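Gripper and Simulator Cell: Frequently Asked Questions

Setup, care and repair of the Manalo two-finger gripper on the Varkberg bench cell, together with the simulator model that goes with it. If your question is missing, write to Dindo Saludo at the Porkthorpe shop.

General

Which machine do these answers cover?
The parallel-jaw gripper on the Varkberg cell and its simulated copy in Zavmont. The older vacuum head has its own page.

Why is there a simulated copy at all?
New finger paths are run in Zavmont before they go to the bench. A crash in the simulator costs a restart. A crash on the bench usually costs a pair of fingertips and most of an afternoon.

Do I need training before I touch the cell?
For the simulator, no. For the real cell, yes. You need to have done the lockout walkthrough and be on the sign-off sheet by the door.

Setting up

How do I mount the gripper?
Lock out the cell and bleed the air line first. Line up the dowel with the hole in the wrist plate, start all the screws by hand, then tighten them in a cross pattern. Plug in the signal cable last. If the plate rocks before the screws are tight, take it off and clean both faces.

How do I zero the fingers?
Close them slowly with nothing between them and use the Set Zero command on the pendant. Open fully, close again, and read the position. If it does not come back to zero, check for grit on the pads before you repeat the procedure.

What do I enter for the stroke?
Nothing on the bench, where the controller reads it from the gripper. In Zavmont it has to be typed into the tool file. Copy it from the label sheet in the cell binder. Do not copy it from an old project, as two of those still have the previous fingers in them.

What grip force should I start with?
Set the force slider to 100 only for the factory check. Start normal work at the lowest setting that holds the part and go up in small steps.

Routine care

How often do the pads need changing?
The counter on the pendant shows a reminder every 1,000 cycles. Look at the pads then and change them if the surface is shiny or has a groove. Always change both. A new pad facing a worn one will push the part off center.

What can I clean it with?
A lint-free cloth, slightly damp. No solvent on the pads. It softens the glue.

Does the slide need grease?
Yes, a thin film each May and after any repair that opens the housing. Wipe off the old grease first. Run the fingers through full travel a few times and wipe away what comes out at the ends.

Faults

The pendant shows code 382. What is it?
Finger position lost. Most often the signal cable has worked loose at the wrist. Lock out, reseat the plug, restart the controller and zero the fingers again. If it returns the same day, replace the cable.

The pendant shows code 91.
Low air. Check the shutoff valve, then the filter bowl.

One finger lags behind the other.
Stop using the gripper and open the housing. The link pin on the slow side is probably worn. Spare pins are in the drawer under the bench, and both sides get a new one.

Simulator

What should the wrist view look like after I load the model?
Open the tiled room, send the fingers to open and switch to the wrist view. You should get the dark body across the lower part of the view, a clear gap between the fingers, and mosaic tile on the wall and floor behind them.

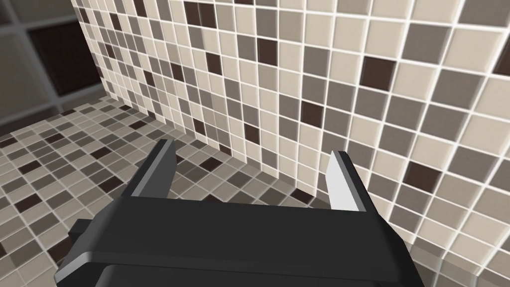 Page last changed: May, by D. Saludo

Check the fingers first. Both should stand up from the far edge of the body, with square, flat tips and nothing held between them. The pale pad on the right finger is easy to pick out against the dark gray. If the fingers are missing or lying inside the body, the tool file has loaded without its joint offsets. Reload it from the cell folder.

Why use the tiled room for this?
The grout lines make a tilted or badly placed view easy to spot, and the room loads quickly.

The tiles flicker when the wrist moves.
Turn on texture smoothing under Display. It has no effect on the motion.

Can I send a path straight from Zavmont to the cell?
No. Save it, load it at the pendant and run it once at reduced speed with a hand on the stop button.

Where do I report a mismatch between the model and the real gripper?
In the cell binder, on the yellow sheet. Write down the tool file name and the finger position shown on each side.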